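Visit to the Skonix open day in Stallach
August 2025

I went to Stallach to see the new training package from Skonix, because our school must replace its old robot cell before March. The train was late and I missed the welcome coffee, but the demonstration of the Mandgate kit had not started yet.

Mandgate is a simulated workcell. You pay for a license and you get the arm, the table, the blocks and several camera views, all in software. We sat at nine screens, two persons at each.
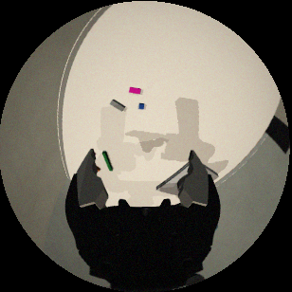

The price was the first question from everybody. One seat costs 109 euros for a year, and a class package has 33 seats. I find this fair, but support by phone is extra, and I did not like to learn it only from the small print.

After this we could change between the views. The high one was my favorite for teaching, as the students can understand where the joints are.

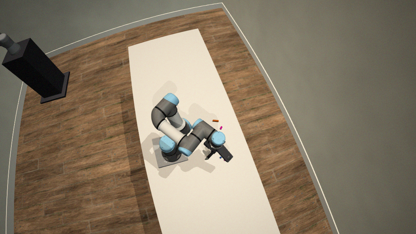 Mandgate arm from the high camera, with the gripper over the cream table.

The exercise was to move small colored blocks. My first five tries were poor – I always came too low with the fingers. The manual, written by the firm Tannous, is clear but has no index.

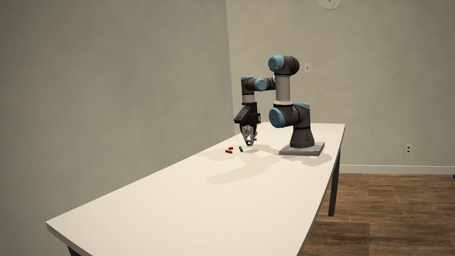
What I would ask for

The shadows are soft and help to judge the height. The menus are slower than I expected, and the reset button is too close to the save button. I also asked for a German version. They said it is planned, without a date.

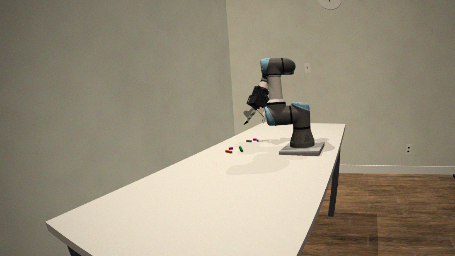

Open gripper above the table, blocks in two loose groups.

We will take the trial license first and decide with my colleagues after the holidays.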